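Trudico opens Thygesen lab for home robot demonstration

May 22, 2020

Trudico opened its Thygesen lab to visitors this week for a demonstration of a two-armed robot being trained to handle laundry.

Over 100 people signed up for the open day. They were taken through the building in groups of 15, with each group spending half an hour in the test room before moving on to the workshop.

The program, called Clorker, is aimed at household chores that involve soft items. Staff told visitors that cloth is harder for a machine to deal with than boxes or bottles. A shirt changes shape every time it is picked up, and the robot has to find an edge or a fold it can hold.

The test room is set up with a gray sofa and a white basket with a tan rim. The clothes include red garments with printing on them. Each arm ends in a gripper with two long fingers, and small cameras near the grippers give a close view of what the fingers are reaching for. Another camera gives a wider view that takes in both arms.

Visitors could follow the camera views on a screen by the door while staff took questions. Many asked how long it takes the robot to learn a task. The lab said it had recorded 535 practice runs with clothing so far, and that a new item usually means recording more.

Others wanted to know when a machine like this might be sold. Trudico said it has no sale date and no price. The current work is research, and the arms are not meant for use in homes in their present form.

Grarkovora, which supplies software for the program, had a table in the lobby with printed handouts and a short video about how the practice runs are sorted and labeled. A second table had spare gripper fingers that visitors were allowed to pick up and try by hand.

Views from the robot's cameras in the test room:

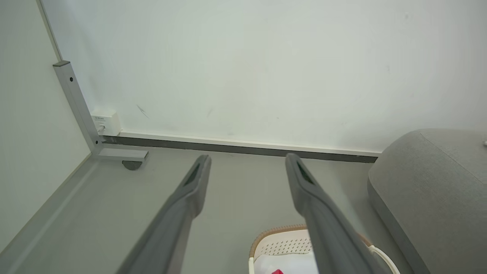
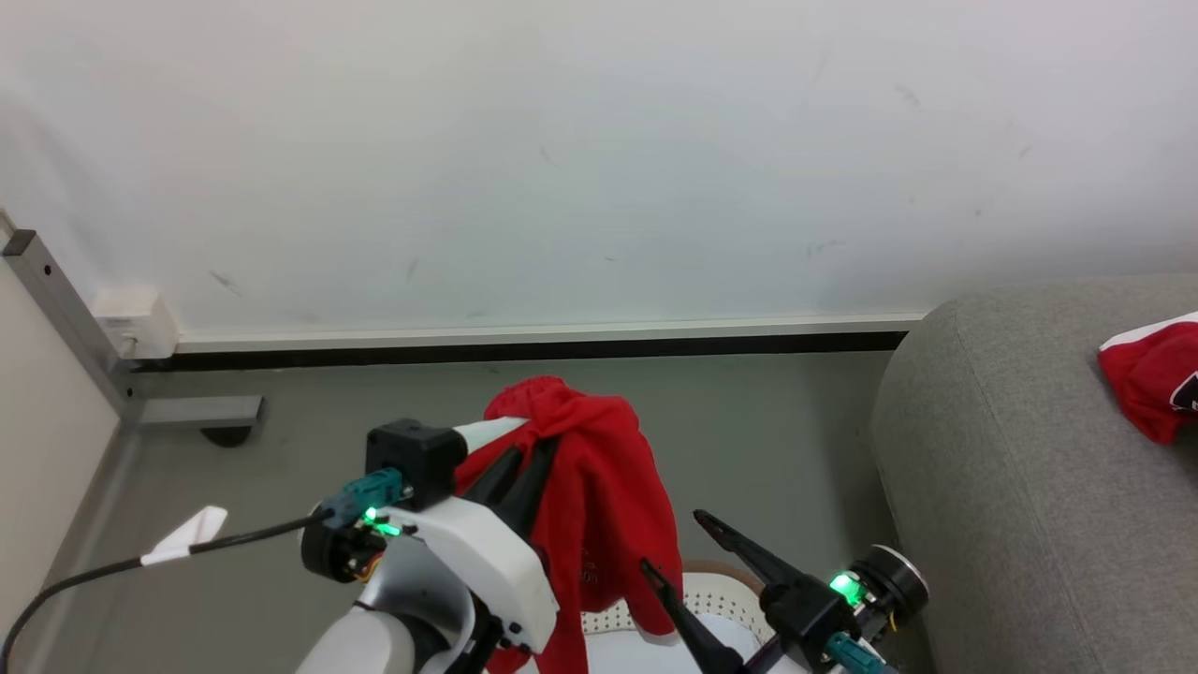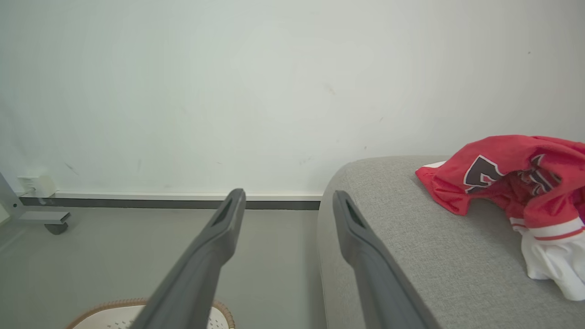
Next open day

Trudico plans to hold another open day in June. It will follow the same format, with the test room first and the workshop second. Entry is free, but visitors must sign up in advance through the front desk in Thygesen. Children are welcome with an adult. Bags and coats have to be left in the lobby, and parking is available behind the building.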